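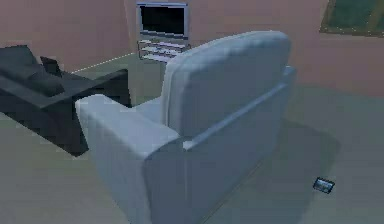
The Brummont Park District will ask its board to approve a $300,000 plan to rebuild the north side of Caruso Park, including the playground, the drainage under the ball field and the path that connects the park to Tirard Avenue.

The proposal was presented to residents in August 2018 at an evening meeting in the district office. It would be paid for from the district's capital fund over 2 budget years, with most of the work on the ground taking place in the first.

Caruso Park serves the neighborhoods on both sides of Tirard Avenue and is the only district park within walking distance of Skara Elementary School. Its play equipment has been repaired several times, but the main climbing structure no longer meets the district's own standard for surfacing and fall height. One of the slides was taken out of service last winter and has not been replaced.

"The district has kept this playground open through repairs, and the repairs have reached their limit," said Gaetano Testa, the district's superintendent. "The parts for the main structure are no longer made. When the next piece fails, we would have to close it."

The new playground would be built in the same location. Plans call for separate areas for younger and older children, a poured rubber surface in place of wood chips, and a ramp leading to the first level of the larger structure. The swings would be moved to the east side, farther from the parking lot. Two of the existing benches would stay where they are, and the others would be reset along the new path.

Drainage accounts for a large share of the cost. The ball field sits lower than the land to the north, and water collects behind third base after heavy rain. Youth league games were moved or canceled on several dates this spring. District staff said the existing drain line runs beneath the playground, so the two jobs would be done together to avoid digging up the new surface later.

Concetta Marino, the district's planning manager, said the field would be closed for one season under the current schedule. Teams that use it would be assigned time at other district fields, and the district has begun discussing the change with league organizers.

"We know that a season is a long time for a family with a child on one of those teams," Marino said. "We would rather announce the closing early and keep to it than open the field before the grass is ready."

The district mailed a survey to households near the park earlier this year and received 118 completed forms. Of those, 98 supported replacing the playground. Opinion was more divided on the path, which would be widened and lit from the avenue to the school entrance. Several residents wrote that they wanted lighting for safety in the winter months, while others who live along the north fence objected to lights close to their bedrooms.

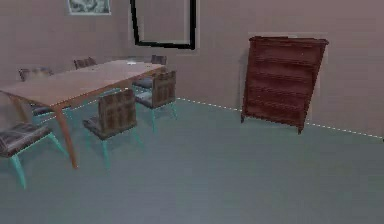
In response, the planning office changed the type of fixture and lowered the height of the poles. The lights nearest the homes would be shielded on the fence side and turned off when the park closes. The first version of the plan had kept them on all night.

Hazem Mansour, who lives next to the north entrance and attended the meeting, said the change addressed most of his concerns. He asked that the district put the closing time in writing before the board votes.

"I have no objection to a lit path. My children will use it to get to school," Mansour said. "I do want to know what time it goes dark, and I want to know who to call if it doesn't."

Testa said the hours would be included in the resolution that goes to the board.

Other residents asked about trees. The plan would remove a row of ash trees between the playground and the field, all of which have been marked by the district's forestry crew as diseased. They would be replaced with a mix of oak and hackberry planted slightly farther west. Marino said the young trees would provide little shade in their first years and that the district is pricing a fabric shade canopy over the younger children's area. The canopy is not part of the present budget and would need separate approval.

There were also questions about parking. The lot on the west side of the park would be used to store equipment and materials during construction, which would leave only the spaces along the avenue for visitors. The school has agreed to let park visitors use its lot on weekends and after classes end for the day. Signs would be posted at both entrances.

Board member Renzo Lo Presti, whose area includes the park, said he expects to support the proposal but wants more detail on maintenance. Poured rubber surfaces cost more to install than wood chips, and sections of them have to be patched as they wear.

"The purchase price is in front of us, and I am comfortable with it," Lo Presti said. "What I have asked staff for is the cost of looking after it, year by year, so that we are setting that money aside from the beginning."

Staff agreed to provide a maintenance schedule before the vote. According to the district, the new surface would be inspected each spring and fall by the same crew that inspects its other playgrounds, and no additional positions would be needed.

The proposal does not include changes to the restroom building or the picnic shelter. Both were listed as needs in the district's last facilities review. Testa said the restroom building would be considered in a later budget, together with similar buildings at two other parks, and that the roof of the picnic shelter would be handled as routine repair. Shelter reservations for the coming year will be accepted as usual, although groups will be told about the construction when they apply.

If the board approves the plan, the district would seek bids over the winter and select a contractor in time for work to begin once the ground thaws. The playground would be fenced off first. The path would remain open for as long as possible during the school year, with a marked detour along the avenue when the old pavement is removed.

Brunello Leone, the district's recreation coordinator, said summer programs normally held at Caruso Park would continue at other sites. The morning day camp would move to the school gym and its grounds, and the evening fitness class would be held at the district office. Families already enrolled will be contacted directly — by mail and by telephone — before registration opens to the public.

Drawings of the proposed playground and path are on display in the lobby of the district office during business hours. Written comments may be left at the front desk or mailed to the planning office, and will be given to board members with the final proposal. Comments about the lighting should include the street on which the writer lives.

The board is scheduled to vote at its regular meeting in December. The meeting is open to the public, and residents who wish to speak may sign up at the door.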